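Presupuesto para celda de dos brazos (bandejas y vasos): ¿comprar o esperar?

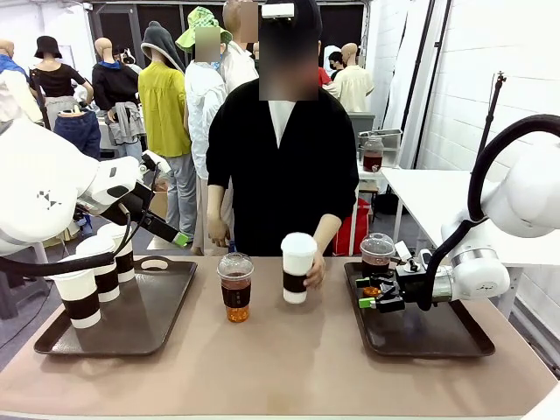
Dos brazos, dos bandejas y los vasos de té de la prueba.

ksipos escribió:
Buenas. Tengo que cerrar la partida de equipos antes de que alguien se la gaste en sillas. El trabajo es el de la foto: vasos de papel y de plástico con tapa de cúpula, colocados en bandejas. Bremell me ofrece los dos brazos con pinzas; Vavent, solo los brazos, más baratos, y las pinzas «a consultar», que en mi experiencia significa siéntese antes de abrir el correo. ¿Qué partidas se me olvidan?
Kornél

dcronin_taller escribió:
Los dedos de repuesto. Las puntas son consumible aunque el comercial las llame «componente de larga vida». Nosotros presupuestamos 4 juegos por brazo y al final pedimos más. El recambio nos salió a 466 euros con portes, y los portes daban para traerlo en taxi.

aislingm escribió:
No estoy de acuerdo con Declan. Si solo va a coger vasos, con dos juegos por brazo le sobra. Yo metería ese dinero en los cables. En la foto hay uno que pasa por debajo del brazo izquierdo hacia los vasos de la bandeja, y otro que hace un bucle bastante alto en el derecho. Guiado de cables, Kornél. Es feo, es caro y no luce en la presentación a gerencia.

dcronin_taller escribió:
Dos juegos. Ya me contarás.

fduggan escribió:
Pregunta tonta: ¿hacen falta dos brazos? Con uno y una mesa giratoria de Kazmi te ahorras unos 4000 euros. Claro que entonces hay que programar la mesa, y el que sabía hacerlo en mi empresa se fue en julio.

ksipos escribió:
Lo de un solo brazo lo miré. Con dos bandejas separadas el alcance no me daba, y mover las bandejas era otro presupuesto. Lo del cable me lo apunto – con dolor.

siobhan_c escribió:
Mirad también los vasos. En la foto hay transparentes con cúpula y blancos con funda negra, y los de papel de la bandeja izquierda ni siquiera son todos del mismo tamaño. Yo pediría a los dos proveedores una prueba con vuestros vasos, llenos, por escrito y antes de firmar. Nosotros firmamos primero y preguntamos después. Tres semanas de correos con Futville para que reconocieran que la demo era con vasos vacíos.

fduggan escribió:
Y presupuesta té. Lo digo en serio, en pruebas se va un dineral y contabilidad lo rechaza por «gastos de cafetería».

aislingm escribió:
A mí me lo pasaron como «fluido de ensayo».

ksipos escribió:
Resumen provisional: Bremell con pinzas, 3 juegos de dedos por brazo (así no queda contento nadie), guiado de cables y prueba con vasos llenos. Si Vavent contesta lo de las pinzas antes de que cierre la partida, lo pongo por aquí.

dcronin_taller escribió:
Pide 4.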